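### 3.2 Work surface and item placement

Items were placed on a light wooden butcher-block tabletop without a tray or divider. Placement followed the Garero protocol (Soylu and Tapia, in preparation), in which small parts and hand tools share one surface and orientation is left free.

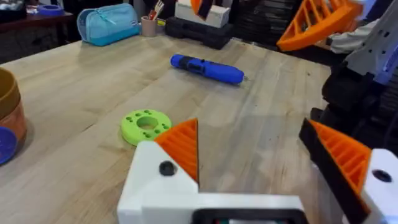
**Figure 2.** Tabletop with a lime-green 3D-printed disc and, farther back, a blue cylindrical tool lying on its side.

Flat parts with a central hole, such as the disc in Figure 2, were coded as class 6. Cylindrical tools were coded as class 11 regardless of the direction of the tip. Ambiguous items were coded separately by Mendoza and Espinoza.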